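Napa cabbage for kimchi: how many, and how do I keep them from getting crushed?

Posted in April by Inskip

I'm making a batch of kimchi for the first time and the recipe wants 5 kg of napa cabbage before trimming. The greengrocer's in Clulwood keeps theirs in the wooden crates underneath the potatoes, and they are sold by the head.

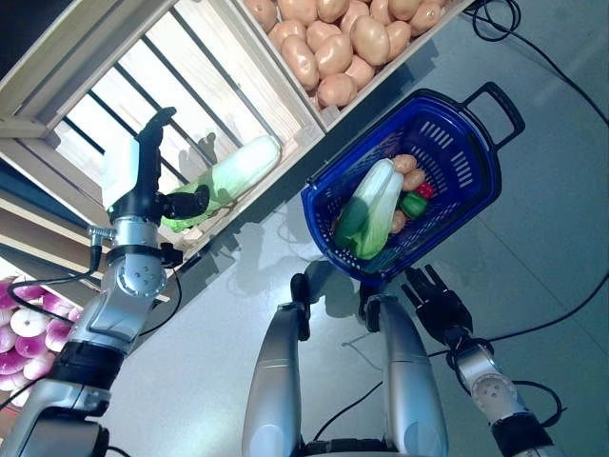 My kitchen scales stop at 2 kg so I can't check at home either. The last one I bought was 916 g with the outer leaves off. Do I just buy six? Also, the leafy ends always get bruised by the time I'm back.

Charmaine Jacobs

Six at that size would do it, but look for bigger ones. Pick up a few and take the heaviest for their length. You want a firm white base and no brown specks. Put them in the basket on their own, lying down, and get your potatoes and turnips in a second bag. A plastic basket is fine for cabbage, it's the tins on top that do the damage.

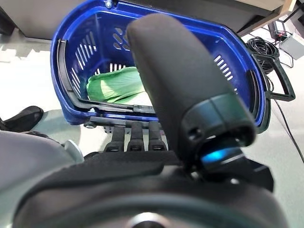 Clulwood Allotment Club – Kitchen & Preserving

Once home, leave the outer leaves on until you're ready to salt. They keep in the fridge for a good week wrapped in newspaper. I lose about 20 per cent of the weight in trimming, so buy one extra.

Nerkero

I just buy pointed cabbage, works ok. Not the same though.
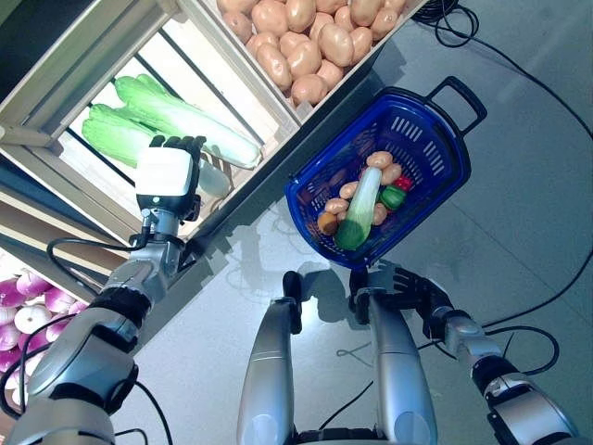 More threads in Preserving

Salting times for Chinese leaf (28 replies)
Can I freeze turnip tops?
Prernura jars, where to get spare lids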